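The Night Shift at Drimesen

Mhairi Moncrieff loved the two arms more than she had ever loved a car, and she had once owned a very good car.
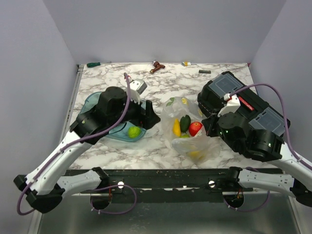 "Run it again!" she said, and Keir Lindsay ran it again.

The job was sorting. Left arm to the tray, right arm to whatever was next on the table, and neither one allowed to bump the other. They had done 670 clean cycles since May. Then, at ten past two in the morning, the left arm stopped dead over the tray and the right one kept going. It swung inward, fast, with the black case in its grip, and came to rest a thumb's width from the other wrist.

Keir hit the red button so hard he hurt his hand.

"Oh, that's wonderful," said Mhairi.

"It nearly smashed them both!"

"Yes, but it did it while we were watching!" She was already on the floor with a flashlight, her voice coming up from under the bench. For three weeks the fault had been a rumor — a line in the log, a scrape in the paint that Blair Ritchie swore was old. Now she had it by the tail. She pulled the log onto her laptop and scrolled through 3,000 lines with her chin in her hand, humming.

It was a stop signal. The left arm had lost power to one joint and done exactly what it should, freezing in place and calling for help. The call had gone out. The right arm had been told to listen for it on a channel they had quit using when the system moved over from Tanesville.

"So it never heard," said Keir.

"It never heard! All that shouting, poor thing."

He laughed, then looked at the gap between the two grippers and quit laughing. Annag Sutherland put her bare hands in there every morning to clear the table.

Mhairi had seen it too. She wrote LOCKED OUT on a card, in letters Annag could read from the door, and hung it on the power switch. Then she filled the kettle, pulled a second chair up to the bench and opened the wiring plan at page 12.

"Start with the left shoulder," she said. "Read me the numbers."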